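Haugland debut EP, anyone got a copy yet?

onard_fan
Posted 18/08/2020
Mine came in the mail this morning. 4 songs, and the second one is the best thing they've done. Number 523 of 921. 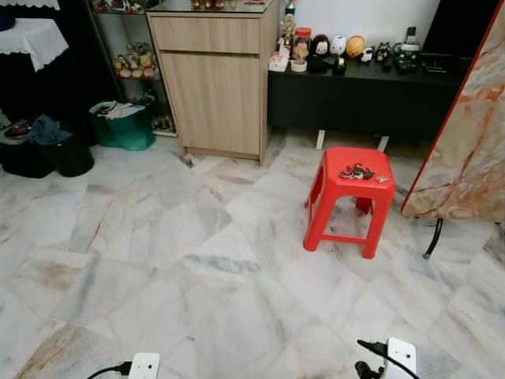 Keys on the red stool, EP on repeat.

plikolura
Disagree, the second song drags. The February demo was better.

gillex4
Same here. The drums are too loud on the EP.

onard_fan
Play it on decent speakers. The drums are fine.
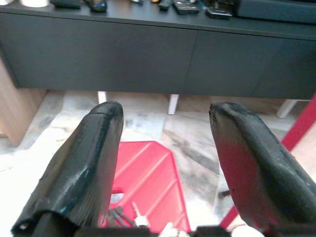
Is the EP going to be sold at the shows too?
Only at the Onard date, and cash only.

plikolura
I'll wait for the download then.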